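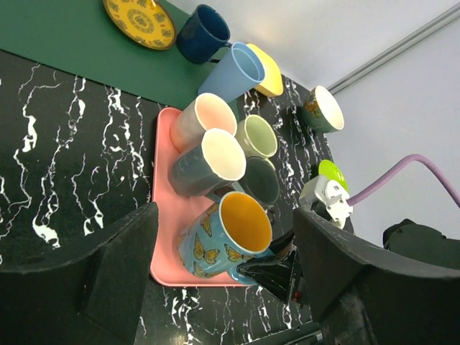

A reader wrote in to ask why anyone would put a tray on a table that already wipes clean, and my sister-in-law had the same question. Mugs leave rings on a glossy black top, and I got tired of chasing them.

Review: Nodomard serving tray, pink
8/15/24

I paid $40 for it at Cludeck. It is a rectangle with rounded corners and a thin raised rim. The rim is low, so you can pick a cup up without tipping it, but a spill of any size will go over.

I have used it every day for 3 months. The color has held. It has one scratch, from a mug with a rough foot. I wash it by hand with dish soap.

It slides on a polished top. I bought 2 strips of Niltance shelf liner and stuck them underneath, and it stays put now. Feet should have been included at this price.

The pink is strong next to black and white veining. A pale pink cup looks good on it. Darker mugs look fine beside it.

Good size for a few cups, not enough for cups and a plate. I'd buy it again on sale. A larger one is due in September.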